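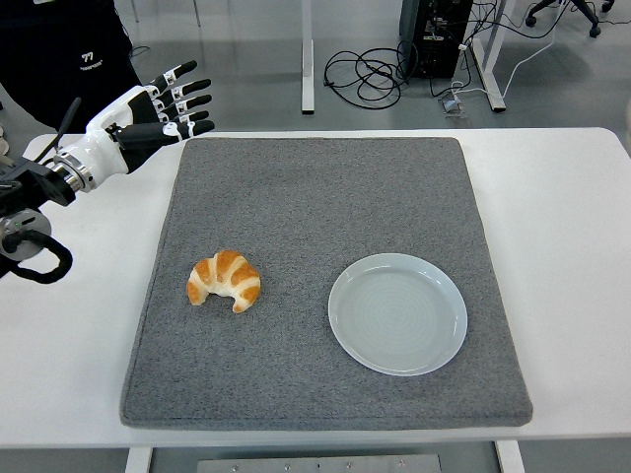
Gray felt mat on a white table.

Fadeck Felt Table Mats

I have been selling felt for a long time and I still get a little excited when a new roll comes in. It smells faintly of sheep and warm paper (the smell goes away after a few days, sorry to those of you who like it), and the first thing everyone in the shop does is put a hand flat on it. If you have only ever known the thin craft kind that comes in a stack with the construction paper, you are in for a treat!

The Fadeck is our everyday mat. It goes on a desk, a sewing table, a kitchen island, a sideboard, wherever you set things down all day long and would like a bit less clatter. It is cut from a single layer of pressed wool felt, 6 mm thick, with no backing, no stitching and no binding around the outside. The edge is simply the edge. Good dense felt doesn't fray, so you can trim it with a sharp knife and a metal ruler if your table is an odd size, and plenty of our customers do.

What it's like to use

Quiet, mostly. Mugs, scissors, keyboards and board game pieces all land softly. Writing on a single sheet of paper is fine with a soft pencil, but a hard ballpoint will push through, so keep a pad or a piece of card handy. Beads and small screws stay where you put them, and I love it for puzzles – you can nudge a finished section across the mat without it breaking up, as long as you go slowly.

It also takes the chill off a glass or metal tabletop in winter. My forearms noticed that before I did.

Things it isn't good for: hot pans (use a proper trivet), wet paint, and cats with strong opinions. A cat will claim it. We have no fix for this.

Colors

Gray is the one we sell the most of, and it hides pencil dust and crumbs better than you would think. We also cut the Fadeck in oatmeal, moss and a deep rust red that Ibrahim Afolabi talked us into last October and that I now have on my own desk. Wool takes dye a little differently from batch to batch. If you need several mats to match, please order them together and put a note in the comments box so we can cut them from the same roll.

Sizes and prices

Desk, 24 x 16 inches: $42
Wide desk, 36 x 18 inches: $64
Work table, 48 x 30 inches: $112
Long table, 81 x 36 inches: $184

The long table size ships rolled in a tube. The rest ship flat. For anything bigger, or for round tables, write to us with your measurements and we'll send a quote. Round mats are cut by hand and take a little longer.

Laying it out

A rolled mat will want to curl at the ends. Turn it curl side down, put some books on the corners and leave it overnight. You can hurry things along with a steam iron held just above the surface, then smooth it down with your palm. Don't press the iron onto the felt or you'll get a shiny patch.

On very slick tabletops the mat can wander. We sell a thin natural rubber underlay called Stemotico in the same sizes, and it solves the problem completely. On bare wood or a painted top you probably won't need it.

Cleaning

Shake it outside now and then, or run a vacuum over it with the brush attachment. For spills, blot right away with a dry cloth. Coffee will sit on top for a moment before it soaks in, so you do have time if you're quick! Dab any mark that's left with cool water and a drop of wool wash, then let the mat dry flat. Never put it in the washing machine. It will come out as a much smaller, much thicker mat.

New felt sheds a bit of fuzz for the first few weeks. If little pills turn up where your wrists rest, a sweater comb takes them off.

From a customer

"I bought the work table size for cutting out patterns and ended up ordering a second for the dining room. Two years in, the first one has a few pin marks and a tea stain shaped like Florida, and I wouldn't swap it." – Murray Sandhu

Shipping and returns

Orders leave our Trundport workshop within 2 business days, except custom sizes. Uncut mats can come back within thirty days. Once you've trimmed one it's yours, but offcuts make excellent coasters.

Swatches of all four colors are free. Just ask, and tell us where to mail them.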